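Section 4: Setting up your tray and sorting the first tomatoes

If you have already worked through Section 3, your Corkolico ripening tray should be folded, pressed flat at the base and ready for use. Do have a cup of tea before you carry on - the next part is pleasant work and there is no need to hurry it.

1. Choose a steady table in a room where people come and go, so that the tray gets looked at now and then. An ordinary kitchen or dining table will do very nicely.

2. Spread a cloth over it. A pale one is kindest, as it is so much easier to judge the colour of a tomato against cream than against dark wood, but please use whatever you have in the drawer.

3. Set the tray down with the white side facing up. It may sit at whatever angle suits you.

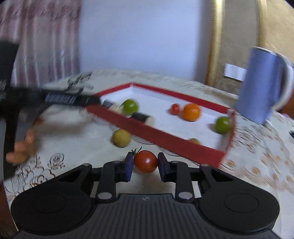 4. Pick up each tomato by its sides and turn it gently to look for splits or soft patches. Leave the green stem on if it is still attached, and don't squeeze.

Note: A mixture of colours is perfectly all right. Red, orange and green cherry tomatoes can share one tray, and many of our customers find that the greener ones come along better in company.

5. Lower the fruit in one at a time, keeping a gap of 2 cm or so wherever you can. Anything you are undecided over can wait on the cloth in front of the tray.

Caution: Never drop or roll tomatoes in over the rim. A bruise you can't see in the morning will be quite plain by supper time. 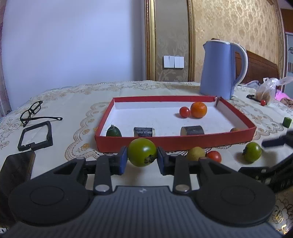
6. Large green tomatoes should go in last, stem side down if they will stay that way, and well clear of anything already ripe and tender.

7. Citrus and short pieces of vegetable may be kept in the same tray for a day or two, although cut ends do dry out - eat those first.

Caution: The tray is card and will not take kindly to damp. Wipe the fruit before it goes in, and if a corner tears, mend it from the outside with the Lill paper tape (part 892). A torn corner won't harm the fruit, but it does weaken the wall, so lift the tray from underneath with both hands.

8. Check the tray every morning and take out whatever is ready.

For keeping the Trudeo lid aired in February and other cold months, see Section 5.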